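## 3. Household Practice and Reported Sleep Disturbance

### 3.1 Setting and participants

Interviews were held in two towns, Omstead and Vudthorpe, with adults who worked rotating shifts and who slept during daylight hours on at least part of their schedule. The Omstead group had 16 participants and the Vudthorpe group had 14, giving a combined sample of 30. Each participant completed a sleep diary and took part in one interview at home. Interviews in Omstead were led by Adesuwa Akinola and those in Vudthorpe by Chidubem Isah. Coding of the transcripts was done by Hằng Lại, with a second reading by Vesna Karagiannis.

The interview guide asked first about the working week and only later about the bedroom. This order was chosen after the pilot, in which early questions about bedding and furniture led participants to talk at length about purchases and very little about sleep. Rooms varied in size and furnishing. Padded headboards, plain painted walls and light-colored bedding are the sort of features recorded under "fixed and soft furnishings" in the room form (Figure 2).

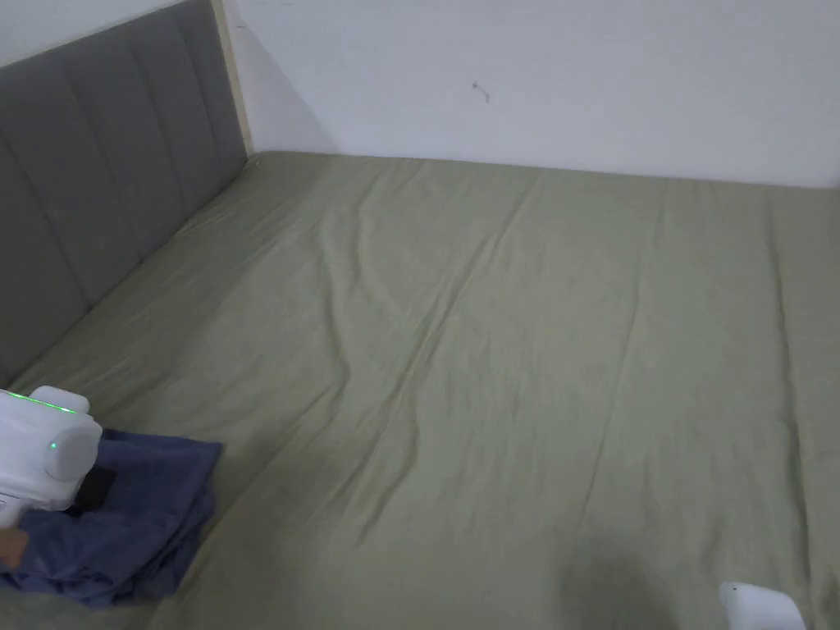

Does a darker room lead shift workers to report longer daytime sleep? Among these participants it did so only when the household was also quiet in the first hours after a night shift. Participants with heavy curtains and a busy household reported sleep no longer than that of participants with thin curtains. Several had bought blackout linings and stopped using them, saying that light had never been what woke them.

### 3.2 Noise and shared schedules

Noise was the most common complaint in both towns. Traffic was mentioned often, but participants spoke of it with some patience. Sounds from inside the home – doors, kitchen work, telephone calls in the next room – were described in stronger terms, and they appear more often in the diaries as a cause of waking. One Vudthorpe participant wrote, "I can sleep through the trucks. I cannot sleep through my own front door."

Households had made different arrangements to deal with this. In some, a relative agreed to leave the home during the sleep period. In others, the sleeper moved to a back room for the length of the night rotation and returned to the usual room afterward. The second arrangement was more common in Omstead, where homes tended to be larger.

### 3.3 Bed-making and the return to sleep

Participants who shared a bed with a day worker often found it already made when they came home. Some welcomed this. Others said that a made bed felt like the start of someone else's day, and they preferred to find the covers as they had been left.

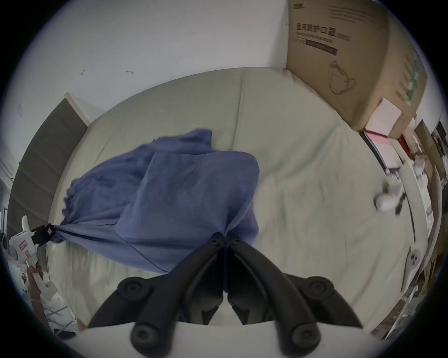
The diaries gave only limited support to either preference. Time taken to fall asleep did not differ clearly between the groups, and the entries were too uneven to allow a formal test. Kelechi Onyeka, who reviewed the diary design, has suggested that a separate line for "state of bed on arrival" would have produced more usable answers. That change has been made in the July version of the diary, which also drops the question on pillow type.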